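I've had the Fotach teleop kit on the bench since December, and I've gone through enough demos with it now to have opinions. Short version: I like it a lot, and I'd still think hard before paying 2,509 dollars for one.

The idea is that you put on the tracking gloves, the robot's hands copy yours, and everything gets recorded as training data. Setup took me an afternoon, mostly because the calibration wizard wants every finger held in a pose and it gets fussy with thumbs (mine, anyway!). Once that's done it mostly sticks. I recalibrate after lunch and that's it.

Latency is good. I came from a Wekano controller with a joystick, and going back to it for a day felt like eating soup with a fork. With the gloves you just reach for stuff. I got a decent pick-and-place set, 400 demos, in under 2 weeks, and I'm not a patient person. 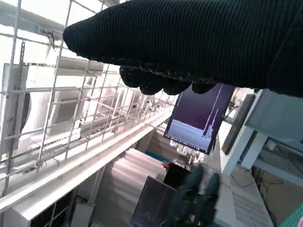
Where it gets annoying is the wrist view. You end up relying on it way more than the head camera, and when the hands come close together it's easy to lose track of what the fingertips are doing. I learned to spread my elbows out and come at things from the side, and my success rate went up right away. Bright lights and white surfaces don't help either, so dim the room a little if you can.

The knit covers for the robot hands are sold separately, from Kiltberg, and I'd get them. Better grip on slick plastic, and they're easy to swap. They do pick up lint like crazy.

Software is the weak spot. The recorder is fine, but trimming a bad take means 4 clicks and a confirmation box every single time, and there's no undo. I export everything to Lapointe and do my cleanup over there. Please, Fotach, just give me a delete key.

Battery life on the gloves got me through a morning session with some left over. Charging is USB-C, cable included, a bit short.

4 stars from me. I'd buy it again at a lower price, and I'm keeping this one.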